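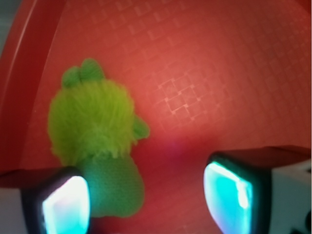 Visit Report: The Clivero Children's Center

Our group of 17 got back from Clivero on 26th March, tired and a little sunburned, with one bag missing between us. The bag has since turned up. Several people at church have asked how the trip went and where the money was spent, so I have written it up while my notes still make sense.

Getting there

We left from the church parking lot at 4:30 in the morning in two vans. The flight was on time. Genivaldo Leite met us at the airport with the center's bus and a pickup for the luggage. The drive to Clivero took most of the afternoon. The last stretch of road has been paved as far as the river bridge. After the bridge it is the same as it was on our January visit, and the bus took it at walking pace.

We stayed in the guest rooms behind the dining hall, women upstairs and men downstairs. There are fans in every room now. The water pressure upstairs is poor in the evening, so anyone going next time should plan to shower before supper.

The center

The center looks after children whose families cannot keep them at home, some for a few months and some until they finish school. It also runs a day program for children from the town. Between the two there are 199 children on the rolls. Tainá Quintana has been the director for six years. She gave us the tour on the first morning and answered every question we had, including the ones about money.

The residential children live in four houses, each with a house mother and an assistant. The houses are plain and clean. Each one has its own kitchen, but only breakfast is cooked there. Lunch and supper come from the main kitchen, where Érica Siqueira and two helpers serve over 300 meals on a school day. Her stove has six burners and four of them work. We had known about this before we came, and the replacement was ordered through Starnmont while we were there. Delivery takes five weeks.

The schoolroom block has been repainted. The younger classes meet in the morning and the older ones in the afternoon, because there are not enough rooms to run both together. Tainá would like to add two rooms on the west side. She has a drawing and a price from a local builder, and I have passed both along to the missions board.

Work projects

We had two main jobs. The first was the roof over the laundry area, which had been leaking at the back wall. Cleiton Bragança does the maintenance at the center and had the lumber cut and stacked before we arrived. Eight of our people worked with him for three days. The old sheets came off the first day, the new ones were up by the end of the second, and the third was spent on gutters. We ran short of screws once and had to send the pickup into town.

The second job was the storeroom. Shoes, clothing, school supplies and toys had been going into it for years, and it was hard to find anything. The team emptied it, put up shelves, and sorted everything by age and size. Chiến Vũ made labels in Portuguese with help from two of the older girls, who corrected his spelling. We threw away less than I expected. The center has plenty of clothes for toddlers and very little for boys over twelve. Please keep that in mind when we collect again.

Time with the children

Afternoons were for the children. We had planned crafts for the small ones and soccer for the rest. The crafts lasted one afternoon and after that everybody wanted soccer. Our side lost every game. In the evenings there was singing in the dining hall, and on the second night the children taught us three songs. We knew one of the tunes already but had different words for it.

The Sorkon church invited us to its midweek service, about twenty minutes away by bus. The pastor asked for one of our group to speak and Chiến did, with Tainá translating. Afterward there was coffee and corn cake outside, and we got back to the center late.

Several of our first-time travelers said the hardest part was the last morning. The school bell rang while we were loading the bus, and the children had to go to class in the middle of the goodbyes.

Costs

Each traveler paid his or her own airfare. Meals and lodging at the center came to $195 a person for the week, paid directly to the office. The roofing and shelving materials were covered by the fall dinner, and the receipts are in the church office for anyone who wants to see them. The stove is being paid for out of the offering taken by the Haworth congregation, who also sent four people with us. We are grateful to them.

What they need

I asked Tainá for a short list and this is what she gave me:

Clothing and shoes for boys twelve and up
Single bed sheets, any color
Reading books in Portuguese, first to fourth grade
Two soccer balls and a pump
Help with the fees for three students starting technical school

Donations can be left in the marked bin by the side entrance. Please do not leave liquids or medicine. Anyone interested in the next trip should speak to me after either service and check that their passport has at least six months left on it. There will be room for a few more people than this time if we can use the upstairs classroom for sleeping.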